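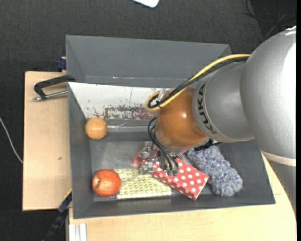 ## Chapter 7. Cable and Hose Dress on a Picking Cell

A robot arm that picks mixed goods from a bin wears out its cables before it wears out its gears. The wrist joints turn through large angles on almost every pick, and whatever is fastened to the outside of the arm has to follow. This chapter covers the dress of a single-arm cell: how power, signal and air lines are routed to the gripper, how they are held, and how they are inspected and replaced.

The reference cell for Chapters 7 through 9 is the Batex bench cell introduced in Chapter 2. It has one arm, one gripper and one open bin clamped to a wooden table. The line numbers used in the tables are those of the Batex wiring sheet.

### 7.1 Terms

**Dress** is the set of all lines carried on the outside of the arm, together with their ties and brackets.

A **service loop** is spare length left next to a joint so that the joint can turn without pulling on the line. In the opening photograph, the yellow cable forms a tight loop beside the orange wrist joint.

A **fixed point** is a place where a line cannot slide. A **guide point** holds a line near the arm but lets it move along its length. Confusing the two is the most common fault in a new installation.

The **drop** is the last section of a line, from the wrist to the tool. The thin black hoses that arc out from the wrist and end at the green fittings are a drop.

### 7.2 Sizing the service loop

The loop must be long enough for the full travel of the joint and short enough to stay clear of the bin walls. Both conditions are checked at the lowest picking position, with the wrist turned to each end of its range.

1. Set the arm to manual mode at reduced speed.
2. Move the gripper to the lowest picking position at the center of the bin.
3. Turn the wrist slowly to one limit. Stop if any line becomes straight between two fixed points.
4. Turn to the other limit and repeat the check.
5. Repeat steps 2 to 4 in each corner of the bin.

If a line becomes straight, add length at the loop. Do not loosen the fixed point on the tool side. On the reference cell, moving a tie by 3 mm is enough to change the shape of the loop, so the position of each tie should be marked on the line before it is cut.

### 7.3 Inspection intervals

Intervals are given in hours of operation. Ties and brackets are inspected every 200 hours and hose fittings every 1000. The complete dress is replaced at 3000 hours, whatever its condition. Cells that handle sharp or heavy packaging need shorter intervals, which are worked out in Section 7.6.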